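Fikham Stainless Steel Mixing Bowls

Home > Kitchen > Preparation > Bowls

Polished inside, easy to wash, made for daily cooking

The Fikham bowl is the simplest thing we sell, and it is also the one that customers order again most often. It is a round bowl of stainless steel with a rounded rim and no handle, no spout and no printed decoration. You can beat eggs in it, wash rice, rest a dough, marinate chicken or serve a salad. When you finish, you wash it and put it inside the other ones.

We sell the bowls as single pieces and in sets. Many families start with one set and later add a few single pieces of the size they use most. The shape did not change since we began, so a new bowl will go into an old stack without a problem.

Sizes

Small - for sauces, spices, beaten eggs and cut herbs.
Medium - for salads, batters and washed vegetables. This is the size we recommend if you buy only one.
Large - for bread dough and for cooking for guests. Please measure your cupboard before you order it.

Details

Material: stainless steel, one piece, without seams
Inside: polished
Rim: rounded, closed all the way
Dishwasher: yes
Oven: yes, empty or with food, but use gloves
Microwave: no
Freezer: yes
Sold as: single piece or nested set
Warranty: 40 months against rust and deformation in home use

Before the first use

Wash the bowl with warm water and normal dish soap. Sometimes a little polishing powder stays on new steel, and it leaves a gray mark on a white cloth. If you see this, wipe the inside with some cooking oil on a paper towel and wash it one more time. After that the mark should not come back.

Care

Use a soft sponge. Steel wool will not make a hole in your bowl, but it makes scratches, and a polished surface shows every one of them. For white spots from hard water, put in a spoon of vinegar with a little warm water, wait 30 minutes and rinse. Dry the bowl with a cloth if you want to keep the shine. We do not advise to leave salt water or tomato sauce in it during the night.

The steel becomes hot quickly and becomes cold quickly. For whipping cream this is very practical: put the empty bowl in the freezer while you prepare the other ingredients. For hot soup it is less practical, and you should hold the bowl with a towel.

Which bowl for a small kitchen?

We receive this question very often, so we asked our colleague to write a few lines from his own experience.

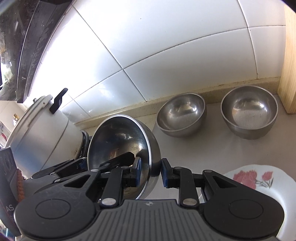 Ismail Berrada
Product Advisor, Kitchen and Table

My advice is to think first about the counter and only after about the recipe. With a pressure cooker on the same counter, as many of us have, the free place becomes short very fast. Two bowls can stand side by side near the tiled wall and you still have a third one to work with. I find three bowls enough for almost every dinner: one for what is washed, one for what is cut, and one for mixing.

Steel bowls also go well together with plates that have a pattern, for example a white plate with pink roses. The steel is plain and does not fight with the flowers. I serve salad in the same bowl where I mixed it, and my guests never complained.

One more thing about the stack. If two bowls stick together after washing, there is water between them. Do not hit them on the table. Pour some warm water over the outer bowl and turn the inner one slowly - it will come out.

Ismail

Often bought together

Anel silicone lids, fit the small and medium bowl
Roner balloon whisk, steel handle
Amoah kitchen towels, cotton, pack of two

Delivery and returns

Orders leave our warehouse in up to 40 hours. Sets travel nested, with paper between the bowls. If a bowl arrives with a dent, please write to us with your order number and we will send a new one. You can keep the damaged bowl or give it to somebody.

Unused bowls can be returned in the original box. For orders of 128 pieces or more (restaurants, schools, cooking courses) please contact Sebastián Ojeda in our sales office before you order, and he will prepare a separate price for you. The next production for large orders is planned for February.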